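Drawer dividers, second attempt

Thu 29 June

The first set of dividers lasted until May. They were strips of corrugated cardboard, slotted halfway and pushed together into a grid, and they held up well enough until the drawer with the pliers in it. Pliers get dropped in handle first. The slots tore down from the top and the grid leaned over like a fence after wind.

The requirements for the replacement were short. Walls had to stand without help from their neighbors. Each wall had to be removable with one hand. Nothing could be glued to the drawer, which belongs to a flat-file cabinet I may want to sell again. The cabinet came from the Oyelaran print shop when it closed, and the drawers are wide, shallow and annoyingly well made, so I did not want to put screws in them either.

I considered three approaches.

Wood strips with routed grooves. Strong, and I have the tools. The trouble is wall thickness. A strip thick enough to take a groove on both sides eats a finger's width of drawer every time, and in a drawer with many small compartments that adds up to a lost compartment or two.

Small open bins. Easy to lift out and wash. But the bins taper toward the base, so the space between them collects washers and pencil leads, and no bin size divides evenly into the drawer. I tried this for a weekend with bins borrowed from Siamak Moradi and gave them back on Monday.

Plastic uprights with flat panels between them. An upright holds the edges of whatever panel comes up to it, and the panel can be any stiff sheet. Skikisetti sells them in a mixed bag under the name Nikgate. I ordered one bag, found the uprights were a hair too long for my drawers, and ordered a second bag in the short size.

The uprights need to be dead vertical, or the panels bind when you pull them. My first row was set by eye and two panels had to be worked loose with a butter knife. For the second row I used a small machinist's square, checked each upright on two faces, and had no binding. It takes longer. I would not skip it.

Panel material matters less than I expected. Chipboard from the backs of writing pads is fine. So is foam board, provided the edge is cut with a fresh blade; a dull one crushes the core and the edge swells past the width of the channel. Thin acrylic scratches within a day but slides the best. I cut everything to the same height, then trimmed the front row lower so that my knuckles clear it.

Dust was the one thing I had not planned for. Plastic parts pick up static when you slide sheet material past them, and cutting foam board makes exactly the kind of crumbs that static likes. Wiping with a dry cloth made it worse. A cloth barely damp with water and a drop of dish soap cleared it, and I now do all the cutting on the other side of the room.
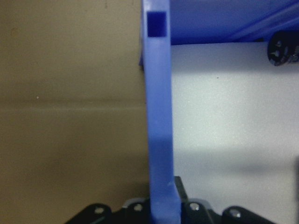

The grid pattern itself went through several versions on paper. What I settled on was wide bays at the back for things I use monthly and narrow ones at the front for things I use daily, with one long bay running the full depth for rulers and the long tweezers. Salamatu Okoro, whose workshop in Broscombe is far tidier than mine, told me to leave one bay empty in every drawer. I resisted this for a week and then found I had nowhere to put down a handful of anything while sorting.

Labels go on the drawer front only. I tried labeling the panels and had to peel everything off the first time I moved one.

Cost for the whole cabinet is hard to state because the panels were scrap. Capacity I can state, for small hardware at least: one drawer now holds about 400 machine screws, 300 nuts and 900 washers, by the counts on the boxes I emptied into it, and I can find the size I want without tipping anything onto the bench.

Still open: the bottom drawer. It carries the heavy items, clamps and a small vise, and I doubt any plastic upright will tolerate the vise sliding into it when the drawer is pulled hard. The current thinking is a sheet of ribbed rubber on the floor of the drawer and no dividers at all on that side. I have a piece of rubber left from the bench, slightly too narrow. If it stays flat after a week under the vise I will cut a second strip to fill the gap.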